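掌上游戏栏目:《Flekia》八月更新,以及两款值得留意的小品

Pelik 工作室的牌组构筑游戏《Flekia》在八月放出了 1.3 版。这次更新改动最大的是地图。旧版每一层只有两条岔路,玩到后面基本靠背,新版把节点打散重排,同一层里商店和营地不会再挨在一起,精英战的位置也不固定。开发者 Irfan Yousafzai 在更新说明里写道,他希望玩家在第二层结束之前就得做出一次真正难受的选择。我打了几个晚上,觉得这个目标达到了一半:第二层确实紧张,第三层反而比以前松,金币常常花不完。

新增的卡牌一共 19 张,多数给了“船匠”这个职业。船匠以前的问题是起手太慢,攒够木料要四五个回合,遇到快攻型敌人几乎没有还手的余地。新牌“临时龙骨”只要一点费用,可以把弃牌堆里的一张木料直接变成护甲,前期一下子稳了很多。“拆船”也值得拿,伤害按场上的部件数结算,配合遗物“旧缆绳”能在首领战里打出很高的数字。另外两个职业只分到几张补充牌,灯塔守的玩家恐怕会有点失望。

难度方面,最高等级从十级加到了十二级。第十一级取消了首领战前的回血,第十二级让普通敌人也会带一个随机词缀。词缀之间强弱差得比较大,“反刺”碰上多段攻击的牌组几乎就是死局,“迟缓”则可以完全不管。官方论坛上已经有人提了这件事,Yousafzai 回复说下个小版本会调。老存档可以继续用,但更新前没打完的那一局会作废,建议先打完再升级。

每日挑战也改了计分方式。以前只看通关时间,现在加入了剩余生命和未使用药水的折算。我目前最好的成绩是 1,086 分,排名在中游。榜单每天早上八点刷新。

第二款是《Oltby》,单人开发者 Jytte Riis 的作品,玩法是回合制的矿洞探索。画面只有四种颜色,音效也很省,每往下挖一格都要消耗灯油,灯油烧完后视野缩到身边一格,但还能继续走。这个设计比直接判定失败有意思,我有一局就是摸黑走了十几步,正好碰到升降机。物品栏只有六格,绳子和镐头各占一格,能带的东西很有限,所以每次捡到宝石都要掂量。

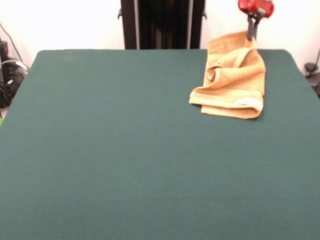
《Oltby》的缺点在后半程。过了第八层,怪物种类不再增加,只是血量变厚,战斗拖得长,而玩家手里的招式还是那几种。矿工营地的升级也给得太慢,“加固背包”需要 700 块矿石,按正常速度要打十来局才凑得齐。如果只是通勤路上玩一两局,问题不大,想一口气打通的人可能会觉得单调。中文翻译基本通顺,个别物品说明里左右方向写反了,以游戏里的箭头为准。

最后简单提一下《Mbeki》的试玩版。这是一款带经营成分的地牢游戏,白天在镇上开铺子,晚上派雇来的冒险者下去找货。试玩版开放了前三周的内容,两个多小时可以看完。定价部分做得细,同一把剑卖给守卫和卖给猎人,能谈到的价钱不一样,熟客还会赊账。地牢部分目前是自动进行的,玩家只能在出发前安排队形和补给,途中插不上手,喜欢自己操作的读者可以先试再说。试玩版的进度不会带到正式版。

三款游戏都支持离线运行。《Flekia》的更新免费,云存档需要在设置里手动打开。《Oltby》一次买断,没有内购。《Mbeki》正式版的价格还没有公布,有了消息会在下期栏目里补上。上期提到的手柄兼容问题,有读者来信说把系统里的按键映射恢复默认后就正常了,遇到同样情况的可以试试。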